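# The fingers wear first

The arm at Bandell has run 3,638 hours since its last full service. Its gearboxes are fine. The part that takes up most of Ingvild Solberg's time is the rubbery ribbed face of each gripper finger, a piece small enough to lose in a coat pocket.

Solberg looks after the test cell at Bandell, a contract lab that tries out handling jobs before its customers buy equipment for them. The fingers are soft-faced, with raised ridges set across the contact side. As the ridges round off, parts begin to slip a little in the grip before they slip enough to drop. A slip of 2 mm is her limit for changing a pair.

The change itself is short. Power to the gripper is cut at the controller, the arm is parked with the wrist low, and the finger screws come out from the back. The seats are wiped dry with a lint-free cloth. Old thread locker has to be picked out of the holes, or the new screws will reach their torque before they are fully home. Solberg marks each screw head with a paint pen after tightening.

"If the paint line has moved, I stop there and look for the cause," she says. "I don't just tighten it again."

Calibration takes longer. New fingers are slightly taller than worn ones, and every taught height in the program is off by the difference. The old practice at Bandell was to correct each point by hand. Edvin Amundsen, who wrote the current routine, replaced that with a single tool offset measured against a fixed steel pin. The wrist camera is checked next. It sits close enough to the fingers that a knock during the change can shift its bracket, and a small angular error there becomes a large one at arm's length.

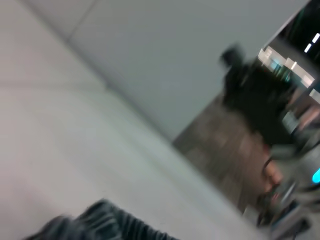

The camera check uses 163 stored poses. At each one the arm stops, waits for vibration to die down, and takes a picture. Images taken during travel are thrown out, as motion blur spoils the edge measurements. Amundsen first set the wait too short and spent much of August chasing an error that came and went with the arm's speed. The longer wait cured it and added a few minutes to the run.

The last step is a grip test of up to 755 cycles on a plain steel block, with slip logged at every lift. A good pair shows a flat line after the first few dozen. A rising line usually means a dirty seat, and the fingers come off again.

Worn pairs go into a labeled bag with the hour reading and the name of the job they ran. Solberg keeps them on a shelf by the controller and is now comparing two rubber grades from Ekside, the softer of which grips better and lasts about half as long.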